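침대 위에서 배우는 손
공유 작업실에서 태어난 손잡이 집게가 가정집 방으로 들어갔다
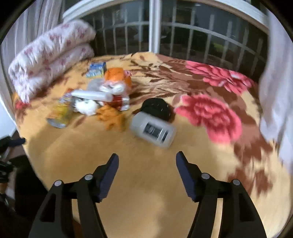
큼직한 꽃무늬 담요 위, 옆으로 누운 흰 플라스틱 통 앞에서 두 손가락을 벌린 집게.

사울리우스 라우르의 작업실 문은 안쪽으로 열리는데, 바로 뒤에 프린터 선반이 있어서 처음 오는 사람은 꼭 한 번 부딪힌다. 나도 그랬다. 사울리우스는 웃으면서 차부터 내주었고, 우리는 그 차가 다 식을 때까지 나사 이야기를 했다(정말로 나사 이야기만 한 시간 가까이 했다!).

그가 동생 알기르다스와 함께 만드는 집게의 이름은 '베타우'다. 사람이 손에 쥐고 물건을 집으면 그 움직임이 영상으로 남고, 나중에 로봇 팔이 그것을 보고 배운다. 형제는 7월에 공유 작업실 '플루게이트'의 구석 책상 하나를 빌려 첫 시제품을 깎기 시작했다. 손가락 모양만 서른 번을 고쳤다고 한다.

"처음 것은 숟가락 같았어요. 뭘 집어도 미끄러졌죠."

지금의 손가락은 위로 갈수록 가늘어지고, 몸통 아래쪽이 세모꼴로 뚫려 있다. 안쪽에는 납작하고 어두운 색의 패드를 댔다. 세모 구멍은 알기르다스의 고집이었다. 플라스틱을 아끼려고 뚫었다가, 살짝 휘는 느낌이 마음에 들어 그대로 두었단다. 형은 아직도 그 모서리가 언젠가 부러질 거라고 믿는 눈치다.

두 사람을 침실로 보낸 것은 작업실 동료 이네세 크루미냐였다. 책상 위에서 나무토막만 집던 형제에게, 집에 있는 물건은 그렇게 얌전하지 않다고 한마디 했다는 것이다. 그래서 요즘 형제의 연습은 침대에서 벌어진다. 푹신한 인형, 속이 비치는 비닐봉지, 작은 종이갑, 라벨 붙은 통 같은 것을 담요 위에 늘어놓고 하나씩 집어 옮긴다. 바닥이 꺼지니 손목 각도부터 달라지고, 봉지는 잡는 자리마다 모양이 바뀐다. 옆으로 누운 통은 또 얼마나 잘 구르는지, 사울리우스는 손짓까지 섞어 가며 한참을 설명했다.

지금까지 모은 동작은 1,389개. 알기르다스는 한 동작이 끝날 때마다 공책에 짧은 메모를 남긴다. 한 장을 넘겨 보니 '봉지, 너무 빨랐음', '통, 손목 낮게'라고 적혀 있었다. 빠르게 움직이면 영상이 번져서 쓰기 어렵다고 한다. 그래도 천천히 하라는 말이 제일 지키기 힘들다며 그는 머리를 긁적였다.

다음 손가락은 패드를 조금 더 넓게 만들 생각이다. 도면은 벌써 나왔고, 프린터는 이네세가 먼저 예약해 두어서 형제는 차례를 기다리는 중이다. 나는 식은 차를 마저 마시고 일어섰다가, 나오는 길에 선반에 또 부딪혔다.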